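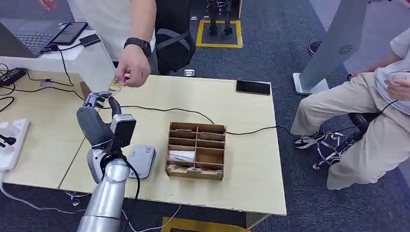
A multi-fingered robotic hand reaches toward a card held out across the table. A divided cardboard organizer sits in the middle of the work surface.

The task set for the machine would not trouble a child of five. Take the card, turn it the right way, and put it in the correct compartment of a cardboard box. In the trade this is called sorting, and it accounts for a great deal of the paid and unpaid labour performed in Canadian homes, mail rooms and repair shops on any given morning.

Whether a robot can be relied upon to do it is a question that Vesska, a firm developing manipulation systems for light commercial use, has been trying to answer since last July. Its findings, released to partners on March 1, 2022, are encouraging in places and sobering in most.

The company drew up a list of 72 chores in consultation with property managers, a hospital laundry and the parts counter of an appliance repair chain. Each was to be attempted under conditions a customer might recognize: ordinary tables, ordinary lighting, people moving about. Of the 72, the firm now considers 13 to be within reach of a product. Folding a fitted sheet is not among them. Neither is emptying a dishwasher that somebody else has loaded.

"Grasping has improved a great deal, and I would not want to understate that," said Samah Nasr, who directs the evaluation program. "What has not kept pace is everything on either side of the grasp. The hand closes on the object, and then it must know how firmly it is holding, at what angle, and whether the object has shifted. A person settles those matters without attention."

Thin, flat articles are a particular difficulty. A mug offers a fingered hand a good deal of surface and tolerates an error of several millimetres. A card lying on a tabletop offers an edge. Handing the card to the robot removes the problem of lifting it and introduces another, in that the person and the machine must agree on the moment of release. Vesska's staff recorded 3241 handovers of cards, envelopes and folded cloths over the course of the program. The report classes late release, in which the person lets go before the fingers have closed, separately from slips in transit, and recommends that the two never be combined in a published success rate.

That recommendation is aimed at the wider industry. Demonstration videos have shaped public expectation to a degree that many engineers regard as unhelpful, and purchasing managers have begun to ask harder questions.

Kadir Altıntaş manages operations at Zestow, which handles returned small electronics for retailers across Ontario and Quebec. The company sorts 4000 items in an average week, most of them by hand, into bins, trays and partitioned cartons. He has viewed systems from two suppliers and purchased neither.

"The fastest one we saw was quite impressive until the cartons changed," Mr. Altıntaş said. "Our cartons change all the time. The partitions are cardboard, they lean, and one cell is never quite the same as the next. My staff push the divider over with a knuckle and carry on."

He has nonetheless set aside floor space for a trial of Tolleck, a sorting station built by a competitor of Vesska, and expects it to work alongside existing employees on a single product line.

The domestic market is further off. Helmy, a household assistant announced with some fanfare, remains in limited testing, and its makers have narrowed its advertised duties to fetching and tidying. Ms. Nasr regards the narrower claim as a sound one. Homes are harder than warehouses, she noted, owing to stairs, pets, cords and the habit families have of leaving things where they were last used.

Vesska will repeat its evaluation with a revised list. The sheet stays on it.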